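Prep Cook and Stock Assistant, Prerkico Noodle Kitchen
Flollville, part time, Tuesday through Saturday

Prerkico is a small noodle kitchen on the lower end of Kapoor Street. We serve lunch and dinner and pack meals for the Grekport ferry staff. We need one person to help with morning prep and keep the dry store in order.

Hours
Start is 7 a.m., finish at 1 p.m. Expect one late shift a month for stock count. April is our busiest month and we do not approve time off then.

What you will do
Wash, peel and cut vegetables. Portion broth and sauces. Label and date everything that goes into the walk-in. Check deliveries against the invoice and put them away. Last year we sent out 2,604 ferry meals, and each one gets a lid, a label and a sauce cup.

What we ask for
A current food handler card, or willingness to get one in your first month. You should be able to lift 50-pound sacks of flour with a second person. Kitchen experience helps but we will train. Reading some Chinese is useful in the dry store, where part of the stock looks like the red packet of 香辣麵料, but it is not required.

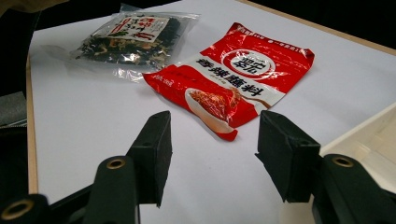 Pay and benefits
Pay is $700 a week before tips. Staff meal every shift. Paid sick days after three months. Parking behind the building is free until 3 p.m.

How to apply
Bring a resume to Roscoe Montoya at the side door between 2 and 4 p.m., or leave it at the counter marked for Jalen Whitlock. Please include two references. Selected applicants will be asked to work one paid trial shift.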